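How does a remote control work?

Jan 27, 2023
263 shares | 24 comments

You press a button on one side of the room, and something on the other side switches on. There is no wire between the two. This page explains what is going on inside a remote control, and how to change its batteries when it stops working.

Where the power comes from

A remote control needs electricity, but it is not plugged into the wall. Its electricity comes from batteries.

A battery is a small metal container with chemicals packed inside it. When the battery is connected to something, the chemicals start to change, and the change pushes electricity out of one end, around the remote and back in at the other end. When most of the chemicals have been used up, the battery is flat. 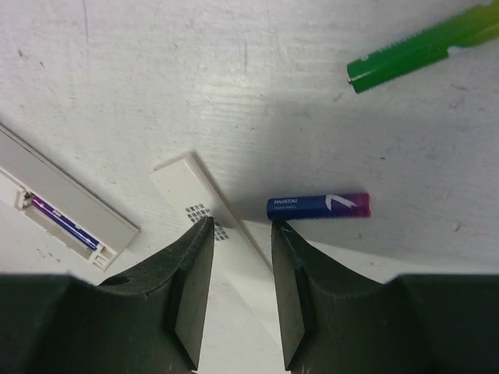
A small battery and a white plastic lid on a table.

Batteries come in different sizes. Many remotes use AA batteries. Others use AAA batteries, which are thinner and shorter. The size is usually printed on the battery and often inside the remote too. A battery of the wrong size will not fit properly, so check before you go to the shop.

Each battery has two ends. The end with a small bump is called positive and is marked with a plus sign (+). The flat end is called negative and is marked with a minus sign (-). The electricity can only go round properly if both ends are facing the right way.

Sending a message with light

When you press a button, you push a soft pad down onto a circuit board. A circuit board is a thin sheet with metal tracks on it, and the tracks carry electricity. Each button touches a different place on the board, and this is how the remote knows which one you pressed.

The remote then flashes a tiny lamp at its top end. The flashes make a code. One pattern might mean "on" and another might mean "louder". The television or heater has a sensor that reads the pattern and does what it says.

You cannot see the flashes. They are made of infrared light, and human eyes cannot pick it up. Infrared travels in straight lines like ordinary light, so the remote may not work if somebody is standing in the way.
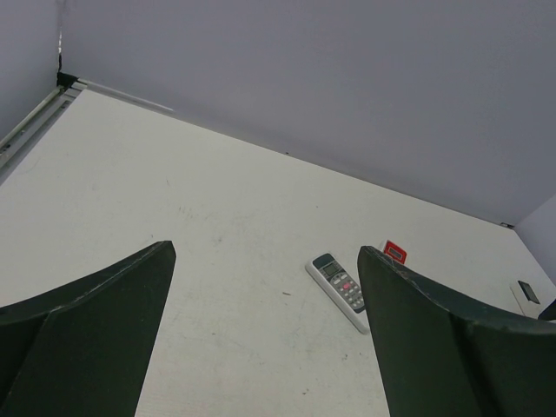 Remotes have different buttons because they do different jobs. One for a television needs numbers for the channels and a way to change the sound. One for an air conditioner needs to set the temperature, so it often has a little screen to show the number. Makers may also pick out one button in a different colour so that it is quick to find, like the pink-red one among the grey buttons on this white remote. On many remotes the button that stands out is the one for on and off.

The little screen is called an LCD, which stands for liquid crystal display. It needs very little power.

How to change the batteries

Always ask a grown-up before you do this. You will need new batteries of the right size and a clear table to work on.

1. Turn the remote over and find the battery cover. Press the catch or push the cover along with your thumb.

2. Put the cover where it will not get lost. Look at which way round the old batteries are, then take them out.

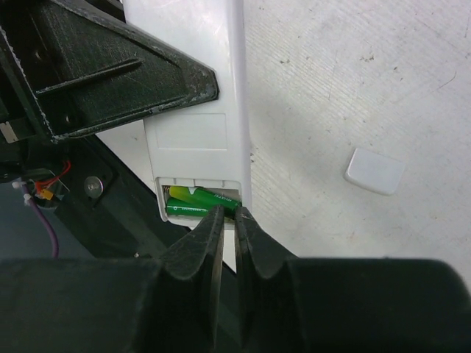

3. Find the plus and minus signs inside the compartment. Put each new battery in with its own signs matching. The flat end normally goes against the spring.

4. Put the cover back on until it clicks, then try a button.

Change all the batteries together. An old one mixed with a new one will run down sooner and may leak.

If a house has more than one remote, they can easily get muddled. A remote from one maker does not usually work with a machine from another, as each maker uses its own codes.
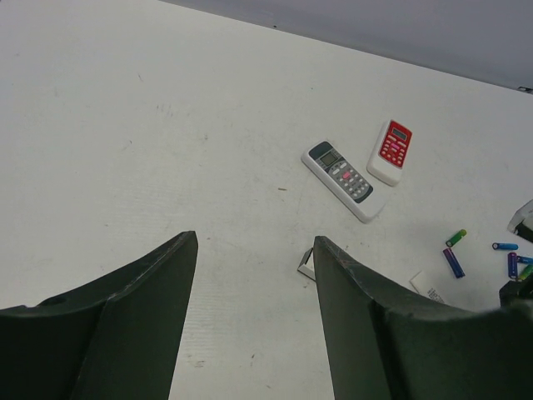

You could put a small sticker on the back of each one, saying which room or machine it belongs to.

Keeping safe

Never put a battery in your mouth. Do not try to open one, and do not touch one that is leaking. Tell a grown-up straight away.

Flat batteries should not go in the kitchen bin. Many shops and libraries have a collection box for them, and the metal inside can be used again.

Words to know

Infrared: a kind of light that people cannot see.
Sensor: a part that notices something, such as light or heat.
Compartment: a small space made to hold something.

13 people found this page useful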